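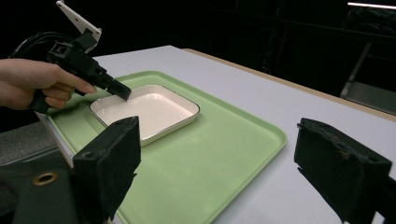
Sibusiso Maluleke told me I'd be back with my old web host inside of a month, and that cheap hosting always ends in tears. Well, it's been longer than that and I'm still on Clekix, so let me tell you how it has gone.

Some background first. I run three little sites: a recipe blog, a page for my sister's dog grooming business, and an old forum that 68 people still log in to (I love every one of them). They all lived on Tekin for years, and Tekin was fine until the renewal price jumped in May. I looked at Peta too, but they wanted extra money for daily backups, and I'm stubborn about that.

Signing up with Clekix was quick. I took the middle plan, where you get 100 email addresses and room for up to ten sites. I use four addresses, so that's plenty! The control panel is their own thing and it took me an evening to get used to it. The DNS settings are hidden under a tab called Extras, and I went looking for them in every other menu first.

They move one site over for free. I gave them the forum, thinking it would be the worst one, and it came across overnight with every post and avatar in place. The recipe blog I moved by hand, and that was a pain — the upload tool stops at 200 files per batch, and I had well over 1000 photos sitting in one folder. 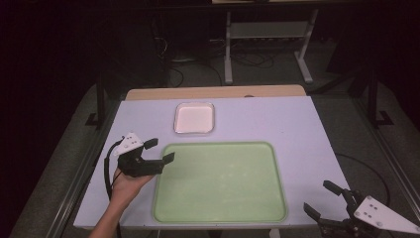 I ended up using plain old FTP for the rest and it went through while I made dinner. If you have a big site, skip the upload tool and start there.

Speed is good. My recipe pages used to sit there blank for a bit before anything showed up, and now they just open. The forum search is still slow, but the software is ancient and I can't blame the host for that.

Support is where I'd knock off a star. Chat is only open during business hours, and the first answer I got was a link to a help page I had already read. The second person, though, fixed my SSL certificate in a few minutes and was lovely about it. Email tickets took a day each time.

I bought my domains through Risum and left them there, so I can't say anything about the domain side of Clekix. The checkout page does tick a privacy add-on for you, so watch for that one and untick it if you don't want it.

Four stars from me. I've paid for the full year and the dog grooming site goes over next, once my sister finds her password.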